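Pushing blocks, June

Started on the Kusaser cell at 9 with the board already down and the shapes spread across it.

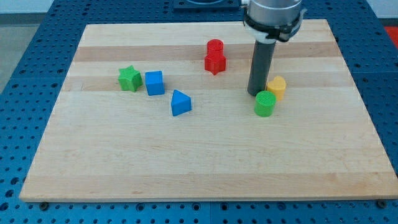
Morning

Task set is the same as last week: short pushes, one instruction per episode, typed in after the push is finished. "Move the yellow heart away from the green cylinder." "Slide the blue cube next to the green star." Logged 181 episodes before the break. Threw out 20, mostly where I changed my mind halfway and the path doubled back on itself. The labels for those would have been guesses.

The heart is still the worst shape to steer. If the tool meets a lobe off center, the block spins and I spend the rest of the episode chasing it. I kept those. The Skyrme policy has almost no recoveries in its training data and it shows.

Afternoon

Dratard dropped its connection twice. Timestamps on the second restart were behind the arm log by a fixed offset, so I corrected them by script and marked the files. Need to ask Banstead whether their loader reads the corrected field or the raw one.

Switched to longer instructions after that, two blocks per episode. Slower. My wording drifts when I get tired: "next to," "beside," and "by" all turn up for the same end position. Left them as typed.

Total now over 426 usable episodes. Too many start with the green star on the left. Tomorrow, shuffle the board between every batch and run the red block toward the near edge, where coverage is thin.

Stopped at 5:40. Backup running.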